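Tidying a small rolling cart is a good first job for a home arm, and most of the trouble comes from the software settings. The tips below are for Ultine, the planner we use, with the Drutico perception add-on. Menu names differ a little in Fekete, but the settings are the same.

**Map the cart first.** Run the surface scan with the cart empty. Perforated trays confuse the plane fit, so set the hole filter to 4 mm and scan again if the tray comes up as two pieces. Save the result as a fixed surface.

**Mark the handles as obstacles.** Curved handles stand above the tray and the planner likes to cut straight across them. Draw a keep-out box over each one.

**Lower the grip force for soft goods.** Cotton and tissue need the lowest setting. Small bottles need more, and each type should have its own profile.

Tidying the cart by hand, cotton and bottles on the top tray:
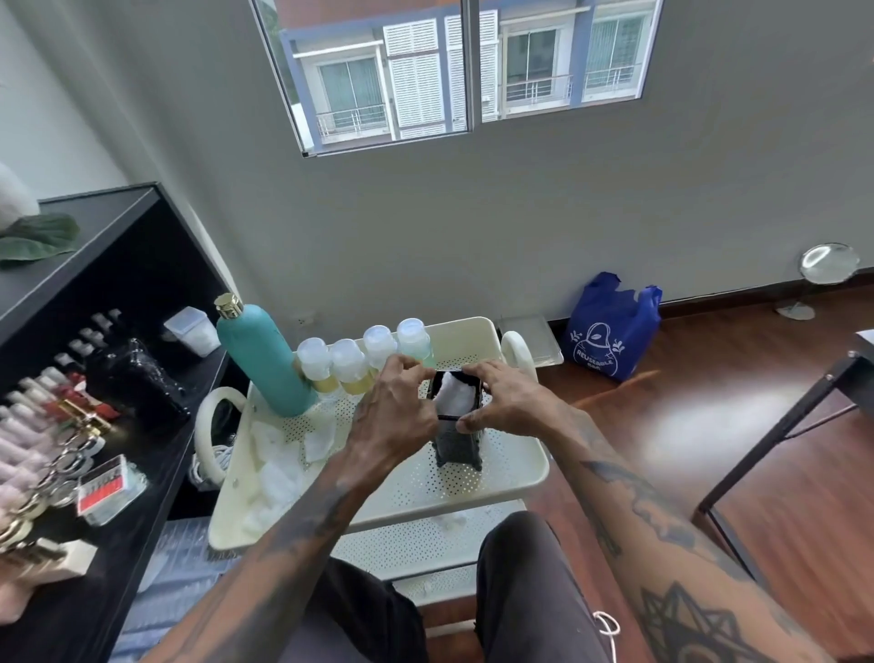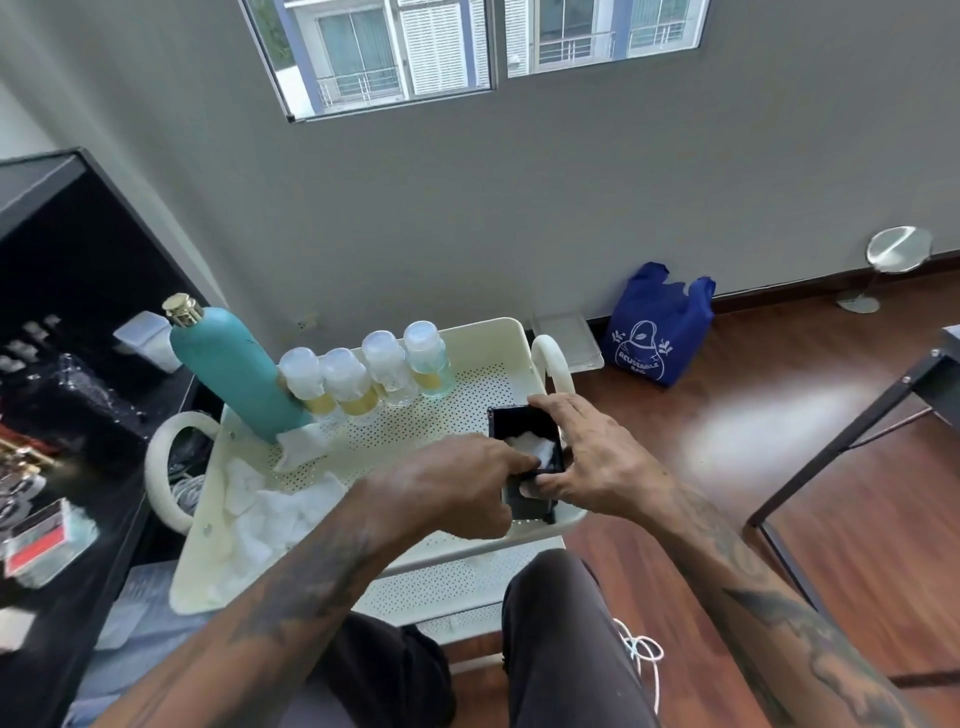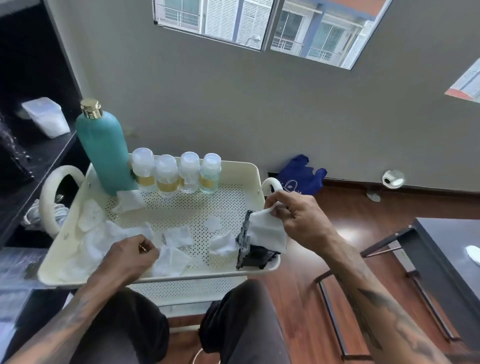 **Why does the planner stop when it reaches loose cotton?**

Drutico gives loose cotton a low confidence score, and Ultine won't plan a grasp below its cutoff. The default cutoff is 70. Add a "soft pile" class, label a few dozen views of it, and set the cutoff for that class alone to 50. Leave the default in place for everything else, glass above all.

**Other settings worth changing**

- Limit travel speed to 300 mm per second over the tray.
- Set retries to 3. After that, have the arm park and send an alert.
- Turn on "replan on shift" if the cart has wheels. Lock the wheels anyway.
- Exclude cables by hand. Zoster's cable detector works on dark cords but misses white ones on a pale tray.
- Export the profile before every update. The last one reset our keep-out boxes, and it took almost an hour to draw them again.

Rescan whenever the cart moves to another room. The saved surface carries over but the lighting values don't.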